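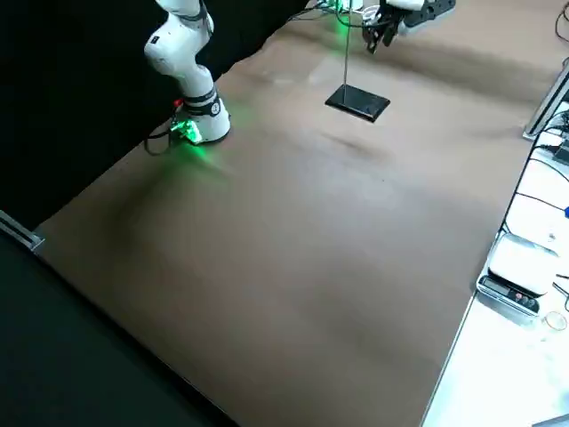
The Hedivow Cinema, Wiltlow

We use cookies to remember your settings and to see which articles are read. By carrying on you accept our use of cookies. Manage settings | Accept

The Hedivow is a former single-screen cinema in the market town of Wiltlow. It stands on the corner of Mill Street and Station Road and was built in the 1930s for the Chrysikopoulos family, who already ran a smaller hall in nearby Grustley. It showed films for most of its life, with a long spell as a bingo club, and reopened as a cinema on 19/03/2018.

Background

Before the Hedivow was built, films in Wiltlow were shown in the upper room of the Corn Hall, where the seats were wooden benches and the projector was worked from behind a curtain. The hall was let for auctions during the day and the benches had to be carried in and out. The Chrysikopoulos family bought the Mill Street corner from a coal merchant. Their first plans were turned down by the council, which objected to the height of the tower and to the lack of a side exit. A second set, with a lower tower and a passage through to Station Road, was passed the following spring.

Building

The outside is brick, with cream tiles on the corner and a short tower carrying the name on two sides. The entrance is under the tower and leads to a small foyer, with the pay box on the left and stairs to the balcony on the right. The auditorium is set at an angle to the street to make the most of the plot, so the foyer is an odd wedge shape and the old cloakroom comes almost to a point.

When it opened the Hedivow had 1,000 seats, of which the balcony held less than a third. The stalls floor slopes down from the back and then rises slightly at the front, a common arrangement at the time. The plaster on the side walls has a pattern of shallow waves. It was painted in green and gold at first, then in plain cream in the 1950s, and the green was found again under the later paint during the repairs.

The projection room is reached by an outside iron stair. It had two projectors, used in turn so that the reels could be changed without a break. A small organ was shown on the plans but was never fitted, and the chamber meant for it became a store.

Operation

The programme changed twice a week and ran continuously from early afternoon. Saturday mornings were for children. The Grustley hall shared its newsreel with the Hedivow, and the cans were taken between the two by bicycle, or by bus in bad weather. If the bus was late the Grustley audience saw the cartoon twice.

A wider screen was put in during the 1950s. It was too wide for the opening, so part of the plaster surround was cut away on each side. The front two rows were taken out at the same time. Attendances fell through the 1960s and the balcony was closed on weekdays.

Bingo years

The family gave up the lease in the early 1970s and the building became a bingo club. The stalls floor was levelled with a timber platform and a false ceiling was hung below the balcony front. The screen stayed in place behind the ceiling and was still there when the club left. The last full house of the bingo period is said to have been for a regional final, with players sitting on the stairs, though no record of the number has been found.

Closure and repair

After the club closed the building was empty for several years. Water came in around the base of the tower and brought down part of the foyer ceiling. An application to knock the building down and put up flats was refused after an objection signed by 2,099 people, many of them from Grustley, where the older hall had already gone.

The lease was then taken by Athina Drakos, who had managed a cinema on the coast. The repairs were designed by the architect Charalambos Katsaros. His scheme kept the wave plaster, took out the false ceiling and put back the slope of the stalls. The cut-away screen surround was left as it was, on the grounds that the wider opening suited modern films. More than 1,000 of the cream tiles had to be cleaned by hand, and the badly broken ones were replaced with tiles from the rear passage.

Present use

The cinema has a digital projector, and one of the older film projectors is kept for occasional showings. There are fewer seats than before, with wider gaps between the rows. The balcony is used at weekends. The former cloakroom is now the kiosk, and the organ store holds the heating plant.

Access to the stalls is level from Station Road. There is no lift to the balcony.

See also

Corn Hall, Wiltlow
Cinemas of Grustley
Continuous performance

Comments (4)

millstreetpam
My mother worked in the pay box in the fifties and always said the draught from the doors was terrible. She wore a coat in there all year round. Lovely to read about it.

R. Tolley
Are you sure the balcony was closed on weekdays? I remember sitting up there on a school night, must have been 1966 or 67. It may have been opened for the big films.

oldreels
Which projector have they kept? The article ought to give the make. Also the tower lettering was red neon when I was a boy, worth adding.

millstreetpam
Red, yes, and the last W was usually out.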